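Fothergill Desk Pantry: read me first

Hi, and thanks for grabbing the folder! I started this set because I kept losing track of what food looks like once it leaves the kitchen and ends up on a desk, next to the lamp and the tissues. So it's all everyday stuff, nothing styled, and the colours are left exactly as they came.

What's in it

There are 501 pictures in 38 folders, one folder per desk setup. The names are a bit silly (Kadia is mostly fruit, Plurkska is dried goods and bowls, Adton is whatever was left over) and I've never got round to fixing them, sorry. Each folder has a plain text list of the things on the desk, written by me, usually with a cup of tea going cold.

How I name things

I stick to the words I'd use at home. A clamshell is a clamshell even when it has two compartments, and dried chillies are "dried chillies", whether they're in the bowl or in a pile beside it. If I can't tell what something is I write "small white thing" and move on. Please don't "correct" those to a guess!

Berries get their own line in the list, and so do shopping bags, but I don't bother with what's inside a bag.

A typical desk, with chillies, blueberries and a big red-and-white paper bag:
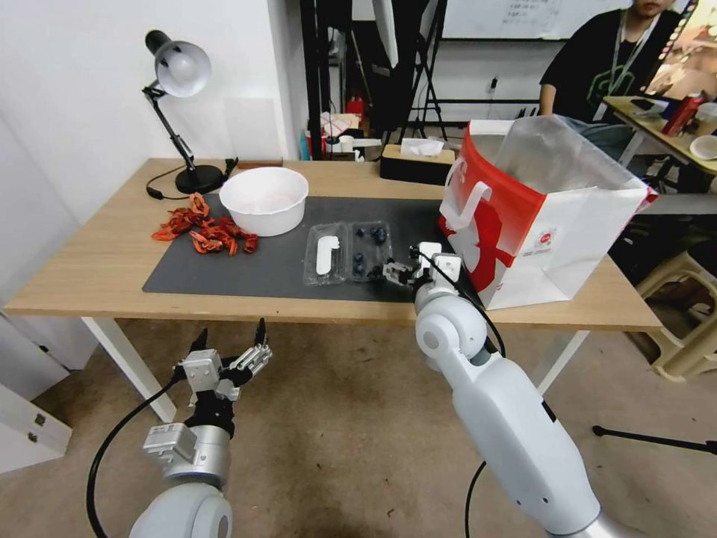
Known gaps

Some 70 of the lists are still missing the stuff at the back of the desk (lamps, cords, tissue boxes). I'm working through them in the evenings. Seven folders have no list at all yet, so skip those if you need labels.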